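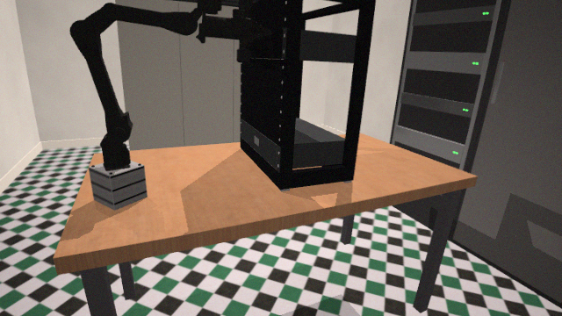
4. Add the parties

Open the contract draft and select Parties. Enter each company's full legal name as it appears on its state registration. Click Save.

Note: Names are limited to 80 characters.

5. Assign a reviewing attorney 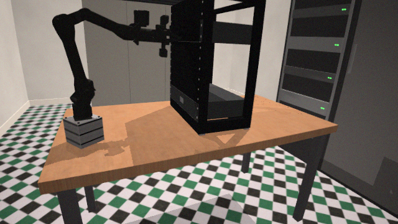 Every draft in Prukgate needs one reviewing attorney before it can be sent for signature. Choose a name from the Reviewer list and set a due date. For equipment leases, list each item on Schedule A in plain terms, such as "black open-frame rack, four posts," and click Lock Schedule.

Caution: A locked schedule can be reopened only by an account administrator.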